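About Tavico

Tavico supplies replacement seals, gaskets and small molded parts to repair shops and maintenance departments. We stock standard sizes, cut non-standard sizes to order, and identify worn parts when the original drawing or part number is no longer available.

The company occupies one building, with stock, cutting and inspection on the ground floor and order processing upstairs. 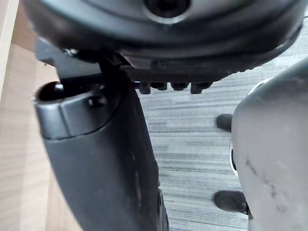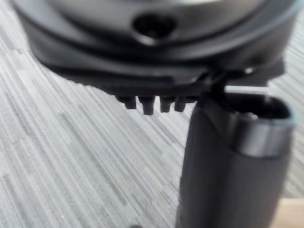 Black round-bodied parts, close up, with the row of four projections on the underside.

What we supply

Stock items are O-rings, flat gaskets, shaft seals, grommets and bellows. The standard compounds are nitrile, EPDM, silicone and fluorocarbon. Hardness is stated on every bag label together with the compound, the batch and the cure date. Parts from different batches are bagged separately, even when they fill one order line.

Flat gaskets are cut from sheet on two knife tables. We cut from a drawing, a DXF file or a sample. If a sample is used, the customer receives a dimensioned sketch for approval before cutting starts. Samples are returned with the finished parts unless the customer asks us to dispose of them.

Molded parts are made to order by outside molders. Tooling paid for by a customer remains the property of that customer and is not used for other orders.

Part identification

Send the old part with a note stating the equipment it came from, the fluid it was exposed to and the operating temperature range. Clean off oil and grease first. A used seal has often swollen or taken a set, so the dimensions of the groove or housing are more useful to us than those of the seal. A form for recording groove dimensions is sent on request.

Identification takes up to six working days. Compound testing, if needed, is quoted separately.

Product lines

Wena is our line of kitted parts. Each Wena kit contains the seals and gaskets for a single service of one model of pump or valve, packed in order of assembly. Kits are listed by equipment model in the catalog.

Rerna is the line for food and beverage equipment. Rerna parts are stored in a separate room and shipped with a material declaration. They cannot be combined in one bag with parts from general stock, and orders containing both will arrive as two packages.

History

Tavico began as the parts counter of Wong Pump Repair and became a separate company when the counter was handling more outside orders than internal ones. The two businesses still share a loading dock. Wong Pump Repair places its orders on the same terms as other trade accounts.

The present inventory system replaced a card file. Part numbers of seven digits come from the card file and remain valid. Numbers issued later have eight digits, and the first digit indicates the compound.

Ordering

Orders may be placed by email or through the trade account page. There is no minimum quantity on stock items. Cut gaskets carry a setup charge per shape, shown on the quotation. The warehouse closes for stocktaking during the first week of August, and orders received in that week are shipped in the week after.

Page last revised July 11, 2018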